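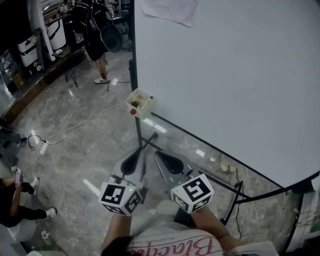 What happens to the power from my solar panels when I'm out all day?

It goes out through your meter and into the local network, where your neighbours' kettles and fridges will most likely use it up. You get paid for it if you've signed up to an export tariff, and you don't if you haven't.

Asking as we had ours fitted on 10th February and I'm at work until 6 most evenings. The app says we've sent out loads and I haven't seen a penny! Supplier is Dallivgate, no battery.

Imelda Gatchalian

Usha Hegde
Have you applied for the export tariff? Lots of people think the installer does it (I did!) and ours at Clullby only did the grid paperwork. You'll need your installation certificate and the letter giving your export meter number. Mine took until March to go through, and they wouldn't backdate it, so get the form in tonight if you can. You don't have to export to the same company you buy from either, so have a look round first. While you're waiting, put the washing machine and dishwasher on a timer for the middle of the day. One at a time is best – a heater in a washer can pull 2000 watts on its own and your panels may not manage both when it's cloudy.

Poojary
get a battery. we got a Sollovus one and hardly buy anything in the evenings now, well in summer anyway. winter is another story. wasn't cheap mind you and I've not worked out when it pays for itself. my brother in law says never but he said that about the panels too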